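Sorting small glassware into open bins

By Austra Vanags

In our teaching lab at Urnby we keep the small things for each practical in white plastic bins along the wall. I want to explain my way of doing it, for colleagues who are starting in October.

First wipe the bench and let it dry. Push the bins to the back, with the low side to you, so you can reach in without lifting.

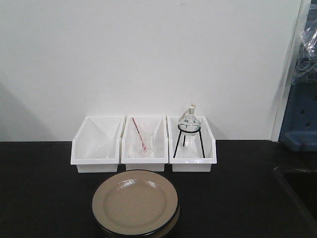

Give each bin one kind of work. Beakers and stirring rods go well together. Clear glass is difficult to see against white plastic, so look twice before you put your hand in.

The tripod stand should have its own bin, with the three legs flat on the bottom. If you must store a round vessel, set it in the ring and let go slowly.

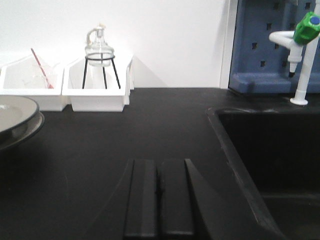 Check the vessel for cracks every 7 weeks and write your name in the bench book.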